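The Showroom at Irby
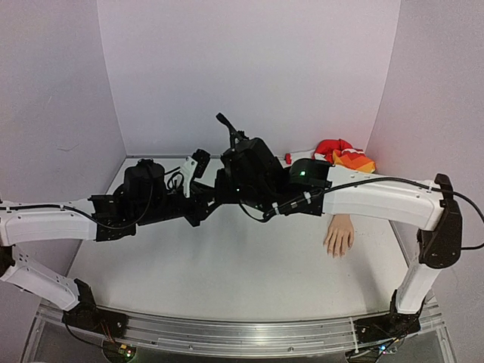
Notice to customers, displayed in the front window of Farahani Stoves and Hearths, Irby, from the first week of June:

The showroom will close at the end of the month. Orders already placed will be honoured. Customers who have left deposits are asked to bring their receipts to the desk between nine and four. The management thanks the people of Irby and the surrounding villages for their custom over 59 years.

The notice was drafted by Ehsan Shirazi, who had managed the showroom for the last 22 of those years, and it was approved by the head office at Sarnaton with one amendment. He had written "with regret" after the word "close". Head office had taken it out.

Mr Shirazi did not object to the amendment. He had the notice printed on the good card and fixed it to the glass at eye level, to the left of the opening hours. He then unlocked the door and went along the rows, as the showroom manual required, checking that each stove carried its ticket and that each ticket carried the correct price.

The manual had been written by the founder. It ran to 95 pages and had been revised on several occasions, although never in the section on lighting the display stove. That section stated that one stove on the floor should be lit on every trading day from the first of October until the last of April, that it should be lit by the most senior person present, and that it should not be described to customers as a demonstration. A customer who came in cold was to be offered the chair beside it before being asked what he or she required.

The stove in question was a Nitia, the small model with the curved door, which had not been made for a long time. It was connected to the only working flue in the building. It had no ticket. New members of staff were told that it was not for sale, and when they asked what they should say if a customer wished to buy it, they were referred to the manual, which did not deal with the matter.

During the second week of the closure a woman came to the desk at ten minutes to four. She had no receipt. She explained that she had not left a deposit and did not wish to order anything. She asked whether the stove by the back wall was the same one.

Mr Shirazi asked what she meant by the same one.

She said that her mother had brought her to the showroom as a child, in a winter when the heating had failed at home and a replacement could not be afforded. They had come three afternoons running. Her mother had looked at every stove in turn, and had asked sensible questions about log lengths and chimney liners, and the man at the desk had answered all of them in full. On the third afternoon he had brought out a second chair. He had not mentioned prices. In the spring her mother had gone back to tell him that the heating had been mended, and he had thanked her for letting him know.

"That would have been Mr Farahani," said Mr Shirazi. "It is the same stove."

The woman asked if she might sit beside it. He replied that it was out of season and that the stove had not been lit since April. She said she quite understood, and she sat down in the chair all the same, with her bag on her knees. Mr Shirazi returned to the desk, where there was a schedule of fixtures to be completed for head office. Against each item he was to enter one of three words: transfer, sell or scrap. He had completed it as far as the back wall.

At four o'clock he turned the sign on the door. He did not ask the woman to leave. He went out to the yard, where the last of the display logs were stacked under the lean-to, and came back with an armful of ash and some kindling. He knelt and opened the damper. The section on lighting recommended two sheets of newspaper, loosely folded, and he used the draft copy of the notice and the covering letter from Sarnaton.

It was a warm evening and the flue was slow to draw. A little smoke came back into the room, and he held the door open by a finger's width until the air began to pull. When the kindling had caught he closed the door and fetched the second chair from the stockroom.

"I ought to tell you that this is contrary to procedure," he said.

"Is it a demonstration?" asked the woman.

"No," said Mr Shirazi. "We have never called it that."

They sat for nearly an hour. She told him that she lived outside the town now, in a house with a chimney that had been capped before she bought it. He asked how high the chimney was, whether it had been swept before it was capped, and what the hearth was made of. She answered as well as she could. He advised her that the cap should come off first and that the lining should be inspected by someone competent, and he wrote down the name of a sweep who could be relied upon. She put the paper in her bag.

After she had gone he let the fire burn down and went back to the schedule of fixtures. Eight lines remained. He entered "sell" against the desk, the filing cabinets and the two longer rugs, and "transfer" against the safe. He entered "scrap" against the chairs, and then altered it.

The small Nitia was the last line on the sheet. Its value had been left blank by head office, with a request that the manager supply a figure. Mr Shirazi wrote, in the space provided, that the item was on long loan to a customer, that the date of return had not been fixed, and that delivery would be arranged once her chimney had been inspected.

He signed the schedule and placed it in the tray for the morning post. The ash would need to be cleared before opening, but the pan was still too hot to lift, and he left it where it was.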